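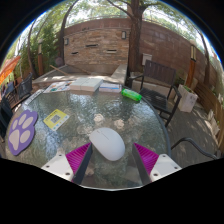
Ponmont 机器人社区 > 软件与工具链 > 定位与建图

室外玻璃桌面上，手持夹爪的轨迹在接近桌面时高度偏大，夹爪开度也会跳变，怎么排查

标签：视觉惯性里程计 鱼眼 手持采集 重定位 开度估计

浅滩回波

手持夹爪采集示教数据，夹爪上方固定一个鱼眼相机，带惯性单元。位姿由 Brosgate 离线解算：先单独录一段建图视频，生成地图，再把每段示教视频重定位到这张地图上。解算完成后用 Surus 打包，位姿、开度、图像对齐到同一时间轴，供策略训练使用。

这套流程在室内木桌上用了很久，没有出过大问题。换到室外庭院的圆形玻璃桌之后，出现两个现象。

现象一：高度方向有偏差。夹爪从桌子上方下降去抓鼠标，指尖接近桌面时，轨迹给出的下降量比真实值小。指尖碰到玻璃的时刻可以从惯性数据的冲击峰值里找到，此时轨迹显示指尖仍在桌面上方 7 毫米。水平方向没有明显误差。同一段视频里，夹爪抬回到起始高度后，偏差基本消失，所以看起来不像单纯的累积漂移。

现象二：开度偶尔跳变。开度由图像估计，方法是在鱼眼图上用颜色阈值分割两侧洋红色的指体，取内侧边界，换算成两指距离。夹鼠标时正常，移到桌子左边那块紫色爪印垫附近时，左指的分割区域会突然变大，开度曲线出现台阶，有时直接变成负值，被 Surus 截断成零。

桌面玻璃表面有起伏的纹理，半透明，能映出天空和树叶。周围环境特征很多：石材拼贴的墙、砌块墙、树干、木条围栏，还有几把椅子。按理说定位条件不差。

建图那段一共 2,542 帧，全部跟踪成功，回环也闭合了。示教视频试了 7 段，其中 5 段有现象一，有 2 段在靠近桌面时直接丢失，之后又重定位回来。

解算日志节选（靠近桌面的时段）：

[track] state=OK inliers: stable
[track] reproj_rmse: within limit
[imu] bias_acc_z: drifting
[track] state=OK inliers: stable
[track] state=WEAK reason=parallax
[reloc] candidate accepted

重投影误差一直没有超过阈值，内点数也不低。真正异常的只有加速度计竖直方向的零偏，它在下降过程中往一个方向走，抬起来以后又慢慢回去。

已经试过的：

重新标定鱼眼内参。用的是 Lukoševičius 标定工具，残差和以前一样，结果没变化。

重新标定相机与惯性单元之间的时间偏移。新值和旧值差别很小，代入后没有改善。

把重投影的鲁棒核调窄。丢失变多，没丢失的部分偏差略有减小，但不稳定。

增加每帧特征点上限。偏差反而变大。这一条我没有想明白。

手指遮罩是有的，用的是室内那套多边形，把两根手指和白色安装板所在的区域去掉。

想知道的是：现象一应该先怀疑哪个环节，有没有不靠外部动捕就能确认的办法；现象二除了换掉垫子，软件上有没有比较稳的做法。任务里以后还会有别的颜色的物体，换垫子解决不了根本问题。

补充（回应下面有人问的几点）：

建图时相机离桌面比较远，绕桌子走了一圈，没有做贴近桌面的动作。

曝光是自动的，白平衡也是自动的。

桌子不会晃。地面是木板，有人走动时桌子会有轻微振动，但录制时只有操作者一个人站在旁边，脚不动。

采集中不移动椅子。树叶会动，有风。

灰度直方图

玻璃桌不适合做视觉定位，铺一块哑光桌布就行了，图案杂乱一点的，特征也多。我们以前在展厅的玻璃柜台上遇到过，铺上布当场就好了。

颜色那个问题把饱和度下限提高一些试试。

如果一定要拍裸玻璃，加偏振镜。

 浅滩回波 回复：桌布会改变任务本身，策略需要见到玻璃桌面。饱和度下限试过，树荫里的手指会先被滤掉，垫子在阳光下还留着。

 lm_阻尼项 回复：鱼眼上加偏振镜不建议。视角太大，各方向光线的入射角差别很大，画面里只有一部分区域的反光会被压下去，剩下的仍然在，而且随相机姿态变化。对特征匹配来说，这等于又加了一层随视角变化的亮度调制。

 灰度直方图 回复：那就没办法了，我们当时用的是普通镜头。

lm_阻尼项

两个现象原因不同，分开说。

先说现象一。结论放在前面：优先怀疑桌面反射和透射产生的地图点，次要怀疑手指遮罩偏小。时间偏移和内参可以先放下，你描述的偏差与高度相关、可恢复，这个模式和它们对不上。

一、为什么重投影误差看不出来

理想的平面镜有一个性质：静止物体在镜中的虚像也是静止的，位置在镜面另一侧，与实物对称。相机怎么移动，虚像都在那个位置。因此对优化器来说，虚像上的特征点和实物上的特征点没有区别，都是刚性静止场景的一部分，都能三角化，都能通过几何校验。如果桌面是一块平整的镜子，这些点基本无害，甚至还能多提供一些约束。

你的玻璃表面有起伏。局部法线随位置变化，反射光线方向的偏转是法线偏转的两倍。相机每换一个位置，看到同一片树叶虚像所经过的玻璃位置就不同，对应的法线也不同，于是虚像在图像上会多出一个小的位移。相机离得远的时候，一个特征块对应的玻璃面积较大，起伏被平均掉一部分，虚像大体还在对称位置上，能进地图。相机下降以后，平均作用变弱，位移变大，而且相邻帧之间是连续的，光流或描述子照样跟得上。

单个点的误差没有大到被鲁棒核剔除，但同一片区域的点误差方向相近。这种相关的小误差优化器会用位姿去吸收。能吸收它的自由度里，代价最低的是竖直方向的平移，因为此时占画面比例最大的就是桌面，而虚像点都很深，对平移的约束本来就弱。

再加上惯性约束。视觉说下降得少，加速度积分说下降得多，两边不一致时，中间最软的变量是加速度计零偏。你日志里竖直方向零偏在下降时单向移动，抬起后恢复，正好是这个过程。零偏在几秒内不应该随高度变化。

二、为什么特征点上限越高越差

远处的石墙、砌块墙和树干在鱼眼图的边缘，被压缩得比较厉害，角点响应低，但它们是可靠的。桌面上的反光斑点对比度高，响应也高。提高上限后，多出来的名额大部分给了桌面。如果 Brosgate 用的是默认的全图排序，没有分格均匀化，这个效应会更明显。检查一下特征提取的分格选项是否打开。

另外，石墙上那几条水平的窄开口和木条围栏都是重复的水平结构，它们的上下边缘容易在竖直方向上互相错配。正常情况下几何校验会去掉，可靠点比例下降时就不一定了。这一条影响次要，先不用处理。

三、怎样确认，不需要动捕

第一步，看地图点在重力方向上的分布。

把建图得到的点云旋转到重力对齐坐标系。桌面高度可以由桌面上的实物点拟合，垫子、纸张的角点都可以用，它们是漫反射表面。然后统计各高度上的点。

桌面以上的点：墙、树、椅背、灯柱，正常。

桌面附近的点：垫子、纸张、玻璃自身的纹理，正常，但玻璃纹理的点要打折扣。

桌面与地面之间的点：椅子腿、矮的座面，以及透过玻璃看到的东西。前者正常。后者经过折射，位置有偏移，量不大。

地面以下的点：不可能是实物。比桌面高出一定距离的树冠和墙顶，虚像会落到地面以下。这一层的点如果成片出现，反射就确认了。不需要真值，也不需要别的设备。

还可以再做一个对照：把地面以下的点关于桌面翻转上去，看是否与树冠、墙体的点云大致重合。重合程度高，说明来源就是镜像。

第二步，看下降时段里匹配到的地图点来自哪一层。

对每一帧，按上面的分层统计内点。如果靠近桌面时，内点主要来自地面以下和桌面这两层，墙体和树干的内点减少，那么偏差来源就清楚了。内点总数不降，组成变了，所以日志里只看总数是看不出来的。

第三步，做一个最便宜的消融。

在解算时直接删掉地面以下的全部地图点，其他不动，重新定位同样的示教视频。偏差应当减小。如果完全没有变化，上面的推断就不成立，请回来说明。

四、怎样修

有几层做法，按侵入程度从低到高。

（一）清理地图。删除地面以下的点，再删除桌面圆盘范围内、低于桌面 5 毫米以上的点。注意第二个条件要限定：只对从圆盘范围内看进去的观测生效。桌子侧面可见的椅子腿是实物，不应删掉。判断方法是从关键帧光心向该点作射线，若射线与桌面平面的交点落在圆盘内，则该观测经过玻璃，标记为不可靠。一个点的所有观测都不可靠，才删除这个点。

（二）限制新点。重定位阶段如果允许局部建图，反射点会重新长出来。把示教阶段设为纯定位，不新增点。代价是当相机非常靠近桌面、地图里没有相应视角时更容易丢失，需要重新录制建图视频来补。

（三）观测加权。有了桌面平面和圆盘边界，就可以用上一帧位姿预测当前帧中圆盘的轮廓，把轮廓内的观测降低权重。不建议权重直接设为零，因为垫子、纸张、书本等实物也在轮廓内，而它们离指尖最近，对高度最敏感。可以为已经确认在桌面以上或恰好在桌面上的地图点保留正常权重，其他一律降权。

（四）重录建图。你的建图视频绕桌一圈，离得远，这本身就是问题的一部分。地图里没有近距离视角的关键帧，下降时描述子尺度变化太大，实物点匹配不上，反光点反而因为斑点形态相似而随便匹配。建图时应当在桌面上方做几次缓慢下降，到接近实际抓取的高度，再水平移开，再抬起。下降时保持一点侧向运动，纯竖直运动的视差对画面中心的点不好。你日志里的 reason=parallax 多半就是这个。

曝光要锁定。室外地面上有光斑，天空又很亮，自动曝光会在夹爪低头时把画面整体提亮，反光部分过曝，边界的位置跟着变。锁定到桌面不过曝为准，墙面暗一点没有关系。

五、关于手指遮罩

室内那套多边形要重新检查。鱼眼下手指成像在画面下方，占的角度大，而且手指随开合移动，遮罩应当覆盖整个运动范围，包括两指之间的一小段。遮罩偏小的后果是指体上的肋纹被当作特征。它们在相机坐标系里几乎静止，对优化器来说意味着相机没有动，方向正好也是让下降量变小。这一条和反射造成的偏差符号相同，容易混在一起，所以应当先把遮罩改对，再做第三步的消融，否则得不到干净的结论。

被夹住的物体也是同样的性质。夹起鼠标以后，鼠标相对相机静止，上面如果有特征点也应剔除。白色光滑外壳特征很少，影响不大，换成有印刷图案的物体就要注意。

六、现象二

颜色阈值在室外不可靠，原因有两个：白平衡是自动的；紫色垫子和洋红色指体的色相本来就相邻，树荫下指体变暗变冷，会往紫色方向移动。靠调阈值不会有稳定解，饱和度下限也一样。

应当利用的是几何。相机与夹爪刚性连接，指体只有一个自由度，它在图像里的每一点都沿一条固定曲线移动。所以开度估计不需要全图分割，只需要在这条曲线上找一个位置。具体：

1. 录一段标定视频，缓慢从全开到全闭，再返回，背景用纯色，与洋红和紫色都差得远。

2. 对左右指各取一条剖面线，沿内侧灰色接触面的运动方向。鱼眼下这条线是弯的，用标定模型把直线投影过去，不要在图像上手画直线。

3. 每帧沿剖面线采样，得到一维信号。指体外侧是洋红，有肋纹，内侧是深灰，再往内是背景。找洋红到深灰的那个过渡。这个过渡在指体自身内部，两边的颜色都由手指决定，与背景无关。

4. 用前后帧做平滑。操作者手动扣合的速度有上限，超过上限的跳变判为误检，取次优候选。

5. 左右指通过机构联动，两侧估计应满足固定关系。不满足时，相信得分高的一侧，并输出一个低置信度标志。

你现在取的是分割区域的内侧边界，而内侧边界之外就是背景，背景是紫色垫子时边界自然会跑到垫子上。把检测目标改成洋红与深灰之间的过渡，垫子就算连成一片也在深灰的另一侧，进不来。

Surus 里把负开度截断成零的行为建议关掉，改成写入无效值。截断成零会被策略当作夹紧，这种标签错误在训练时很难发现。

 浅滩回波 回复：谢谢。分层统计在做。问一下，圆盘边界怎么得到？点云里桌沿的点很少。

 lm_阻尼项 回复：在几张关键帧上手工点深色金属边缘，每张点几个，反投影到桌面平面上，拟合圆。平面已知时一个像素只对应一个位置，不需要三角化。关键帧要选视线较陡的，掠射角度下误差会放大。

 二阶保持器 回复：桌上那张带二维码的黄色卡片能不能直接拿来当定位标志？省事。

 lm_阻尼项 回复：不建议。尺寸没有标定，码的模块很密，鱼眼下分辨率不够，角点精度没有保证。卡片也没有固定，碰一下就动了，动了以后地图里那几个点全错。真要用标志，就用专门的、尺寸已知的板，固定在墙面或者桌沿外侧，任务区域里不要放。 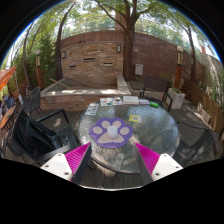 浅滩回波

题主，按楼上的顺序做了一遍，把结果和中间踩到的问题写在这里。摆放改过：爪印垫放在夹爪前方，白色小杯立在垫子中间，黄色卡片在垫子右侧旁边，纸张等其他东西放在远端。选这个布局是因为对现象二最不利，两指伸向垫子时指尖离垫子的边很近。

遮罩

室内那套多边形确实偏小。两指全开时，洋红色肋纹的外缘有一条露在遮罩外面，在肋纹上能检出角点。安装板上的螺丝孔也有一部分露出，孔是深色的，板是白色的，对比度很高，每一帧都能检到。

做法是把全开到全闭整段标定视频里的手指区域取并集，再向外膨胀一圈。只改这一项，7 段里有 2 段不再有明显偏差，其余减小但没有消失。原来这部分误差占比不低，之前完全没有往这里想，因为室内没出过问题。室内的背景特征近而且密，几个错误的静止点被淹没了。

这里有一个工具上的坑。Brosgate 的遮罩图在去畸变之前应用，可视化界面里叠加显示的却是去畸变之后的画面，两者对不上。我按界面上的样子改了一版，实际用的时候是错位的。要以原始鱼眼图为准画遮罩，界面上看着偏了不用管。鱼眼圆形有效区域之外的黑色部分也要一并放进遮罩，圆形边界处会检到一圈角点，相对相机静止，性质和螺丝孔一样。

地图点分层

重力对齐以后看侧视图，地面以下有很厚的一层点，分布很散，主要集中在圆桌正下方向外张开的一个锥形里。关于桌面翻转以后，和树冠、石墙上半部分大致能叠上，石墙那部分叠得更好，树冠比较糊。糊的原因应该是树叶本来就在动，再加上玻璃的起伏。

下降时段的内点组成也统计了。夹爪在高处时，墙体和树干的点占多数。靠近桌面时，比例反过来，地面以下和桌面层的点占多数，总数几乎不变。这和楼上说的一致。

删点时遇到一个问题：地面高度我一开始用整片地面点拟合，结果偏低，因为透过玻璃看到的地板点也参与了拟合，这些点位置有偏移，还混进了一些反射点。后来只用桌子外面的木地板缝上的点，平面就正常了。

射线判断那一步自己写了脚本，逻辑如下：

对每个地图点 P
 对 P 的每个观测 (关键帧 K)
 C = K 的光心
 若 P 不低于桌面高度，则该观测可靠
 否则求 CP 与桌面平面的交点 Q
 若 Q 到圆心的距离小于桌面半径，则该观测不可靠
 否则该观测可靠
 若 P 没有可靠观测，删除 P
 否则只删除不可靠的观测

最后一行是后来加的。第一版只删点，不删观测。一把椅子的腿从桌子外侧能看到，从上方隔着玻璃也能看到，两种观测混在同一个点上，点的位置被折射拉偏。把不可靠的观测去掉以后再做一次全局优化，椅腿的点明显收紧。

删除以后地图点少了很多，我担心重定位会变差，实际没有，重定位成功率和之前一样。丢失的那两段里有一段不再丢失。

重新建图

按建议加了几次缓慢下降。两点经验：

下降时如果完全垂直，关键帧插入得很少，系统认为视差不足。边下降边往侧面移动才会正常插入。

相机靠近桌面以后，远处物体仍在画面边缘，但操作者自己的身体也容易进入画面。站位要固定，并且建图和示教站在不同的位置，避免身体周围的特征被当成静止背景。

新地图配合新遮罩和清理脚本，接触时刻的高度误差降到了从图上看不出来的程度。具体数值受冲击峰值定位的影响，我不认为现在的测法能给出更细的数字，就不写了。加速度计竖直方向零偏在整段下降中基本是平的，这个指标比重投影误差有用，我已经把它加进了每日检查的脚本，零偏曲线与高度的相关性超过阈值就标记该段视频，由人工复查。

观测加权那一条没有做。前面几项做完已经够用，加权要改 Brosgate 的优化部分，改动不小。

曝光和白平衡

都锁定了。锁定以后石墙那一片有树影的地方偏暗，特征数下降一点，可以接受。白平衡锁定对定位没有影响，对开度有影响，见下一段。

左侧石墙附近偶尔会出现一个很淡的紫红色圆斑，是镜头的眩光，随相机转动在画面里移动。单帧看很淡，特征提取检不到，但旧的颜色分割有时会把它算进去。换成剖面线的方法以后不再受影响。

开度

改成沿剖面线找洋红到深灰的过渡，效果很好。在爪印垫前反复开合，曲线没有台阶。白色杯子夹在两指之间时也正常，杯壁不会影响，因为检测只看指体自身那一段。

需要补充的地方：

剖面线不能取在太靠近指尖的位置。指尖处灰色接触面变窄，鱼眼下只剩几个像素，过渡不清楚。往根部移以后信噪比好很多，缺点是夹持受力时手指会变形，根部和尖部的位移不一样，开度会偏大。夹硬物时能看出差异，夹软物时不明显。我对每种物体没有单独补偿，策略训练只需要相对一致，能接受。

阳光直射时，深灰色接触面会有反光，亮度接近背景，但洋红一侧仍然清楚。所以打分函数里把洋红一侧的权重设得高一些，深灰一侧只要求饱和度低，不要求亮度低。

左右指一致性检查很有用。在阴影边界刚好落在一根手指上的时候，会有一侧误检，另一侧是好的，检查能把它救回来。两侧都误检的帧目前没有遇到，如果遇到会写入无效值。

Surus 的截断选项在配置文件里叫 clamp_negative，默认打开。关闭以后，旧数据需要重新打包，不会自动更新。重新打包时注意时间轴缓存，要先清掉，否则读到的还是旧的开度。我在这里浪费了半天时间。

没有解决的

剩下一段仍然会丢失，发生在夹爪低头贴近垫子的时候。那一段里相机俯角很大，画面上半部分只剩桌面和地板，石墙压到了圆形边缘，树干几乎出了视野。垫子表面基本是纯色加几块浅色图形，能提供的角点有限。纯惯性推算可以撑过去一小段，时间再长就不行。目前是把这一类片段直接剔除，不进训练集。

也试过在丢失区间前后各取一个可靠位姿，中间用惯性积分加两端约束做平滑，看起来轨迹合理，但没有办法验证中间的高度，抓取动作恰好又在中间，所以没有采用。

如果有人在大俯角、玻璃桌面的条件下有不剔除的办法，欢迎跟帖。

 lm_阻尼项 回复：只删观测再优化那一步是对的，我前面漏掉了。丢失那段可以试试在剩余片段里挑位姿最可靠的几帧，把垫子图形的轮廓作为线特征加进地图，角点不够时轮廓还能约束。前提是垫子在这段视频里没有被碰动。

 浅滩回波 回复：垫子在有的片段里会被指尖推动，得先做一个判断。下次试。

 二阶保持器 回复：清理脚本能不能放出来？我这边是不锈钢台面，情况应该类似。

 浅滩回波 回复：整理一下再放。不锈钢没有透射，射线判断可以照用，半径那一处要换成你台面的多边形。

 lm_阻尼项 回复：拉丝面要注意，反射在两个方向上的模糊程度不同，虚像点会沿一个方向拉长，翻转对照时不一定叠得上。以地面以下有没有成片的点为准。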